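Mevden Tabletop Safety Pack, reviewed by Kumudini Patwary
03/11/2023

We bought the Mevden pack in April to get our simulated kitchen tests into some kind of order. It's a set of written rules for arm work at a counter, plus a checker that reads your run logs and flags where a rule was broken. One seat cost us $228. A second seat brings it to $300, and we haven't needed it.

The rules are short and clear. Fingers come down vertically over open dishes. The arm stops above the target before the final approach. Food items get a lower grip force than dishes, and the limit has to be written in the task file, not left at the default. Every scene needs a reset position on record. Most of this is common sense, but we had three people doing it three different ways.

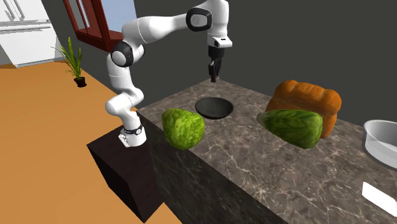
The checker is good at speed and height limits. I ran 30 bowl tasks through it and read the logs by hand afterward, and we agreed on all but two. Both were late stops that it passed because the log rate was set too low. The manual does mention this, on the last page. It should be on the first.

It is weaker on contact. A light brush against a neighboring item gets the same warning as a hard push, so you end up sorting them yourself. Imtiaz Mondal wrote a small filter for us that does the job.

Support answered both of my emails within a day. The trial runs 30 days and doesn't ask for a card.

We tried the Sturgate guide before this. It covers more ground, mostly factory cells, and has little on food or loose items. For kitchen work I would buy Mevden again. Four out of five.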